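### 4.2 The open day at Silley

We opened the lab one Friday in March and let visitors pick the tasks for Emolar, our mobile robot. I'd been nervous about that (visitors are far more inventive than we are!), but Bence Bárány talked me round, and I'm glad he did. We got 143 requests, nearly all of them some version of "put that in there", and we kept 100 for the analysis below.

The tidying desk was the busiest spot by miles. Figure 3 shows it from head height, with a wrapped bundle and the grey mesh basket on the white top.

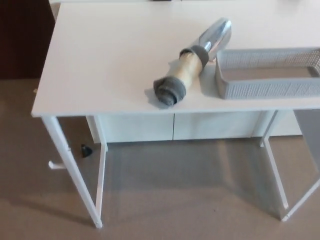
**Figure 3.** The tidying desk, with bundle and basket.

People tended to say "the basket" and leave the other thing as "that", so the planner had to ask back quite a lot. I've left those exchanges in the transcripts, pauses and all, and Section 5 goes through them.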